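Cinquante-huit migrants débarquent près de Testitz

2007-10-10

Un bateau de pêche transportant 58 personnes, dont 23 mineurs, a accosté avant l'aube dans une crique proche de Testitz sans avoir été repéré par les garde-côtes. Les passagers ont été conduits au centre d'accueil d'Irthorpe, déjà complet depuis juillet. Deux hommes ont été placés en garde à vue.

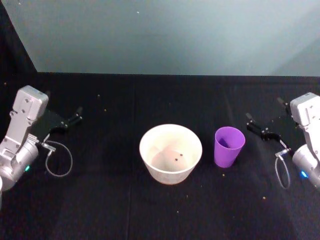
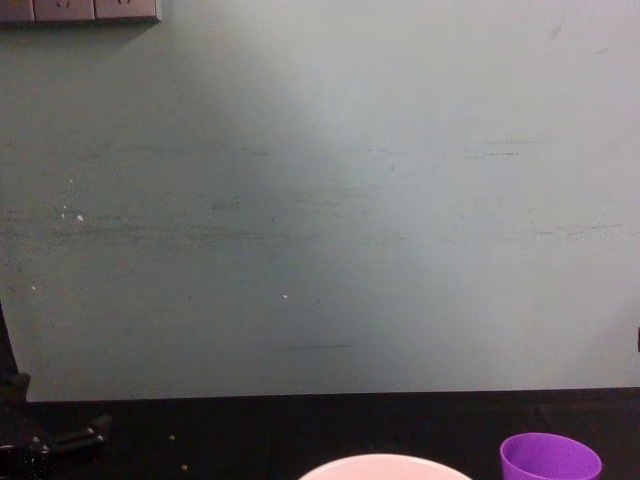

Selon Higinio Tapia, la surveillance de cette partie du littoral reste insuffisante et le centre ne pourra pas absorber une nouvelle arrivée cet automne.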